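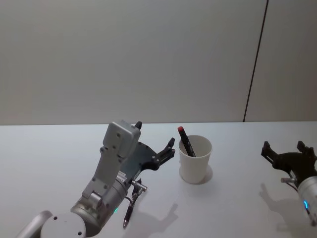
The Voice Behind the Ferryman in Skaritz

Players who have spent any time with Skaritz will know the Ferryman before they know anything else about the game. He speaks first, over a black screen, and he keeps on speaking (grumbling, mostly) until the credits roll. We spent a very pleasant afternoon talking to the actor who plays him, who asked to stay unnamed because the studio, Garnus, likes its cast to be discovered in the end credits.

The part came along almost by accident. "I'd gone in to read for the innkeeper," the actor told us, pouring a second cup of tea. "I had a cold, a really dreadful one, and when I'd finished there was a long silence and somebody asked if I could do it again but older. So I did it older. Then they asked for older still, and by the end I sounded like a gate."

The gate got the job. Recording began in September and ran on through the winter, and the finished script came to 3799 lines for the Ferryman alone, many of them only heard if you take the wrong boat. We wondered whether it was hard to keep the voice steady over so long a stretch.

"Oh, it wandered all over the place at first! If you listen to the harbour chapter and then the marsh, he's practically two different men. We went back and did 50 of the early lines again, and I'm very glad we did, although there's one in the lighthouse that I still can't hear without wincing."

Before Skaritz, most of the actor's work was in radio plays and a small role in Mabula, the puzzle game set in a clock tower, where the whole part was recorded in a single morning. Games, we were told, ask for a different sort of patience. On the radio there is somebody across the microphone to argue with, and here the Ferryman's passengers had often not been cast yet.

"You're shouting at a person who doesn't exist, about a storm you haven't seen," the actor said. "The director would read the other side in a very flat voice – lovely woman, terrible pirate – and off we'd go. There's a scene with a drowned bell that took 3 sessions, and I only found out what the bell was when I played it at home."
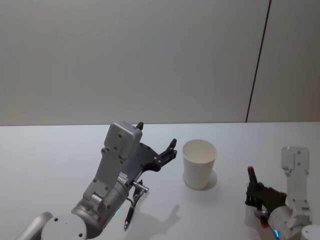 A white paper cup, with an arm on either side.

And does the actor play the game at home? Yes, and badly. The first run took 73 hours, a good part of it spent lost in the reeds, being scolded by one's own voice for going the wrong way. "My family found that very funny. I'd turn the sound down and they'd turn it straight back up."

As for what comes next, there is a part in Florkisis, a space adventure that Garnus has been working on for some time, though the details are still under wraps. All we could get was that the character is younger, talks a good deal faster and has never been anywhere near a boat. The Ferryman may yet be back too, if there is ever a second Skaritz. "I've kept the voice in," the actor said, and did a line of it for us over the biscuits.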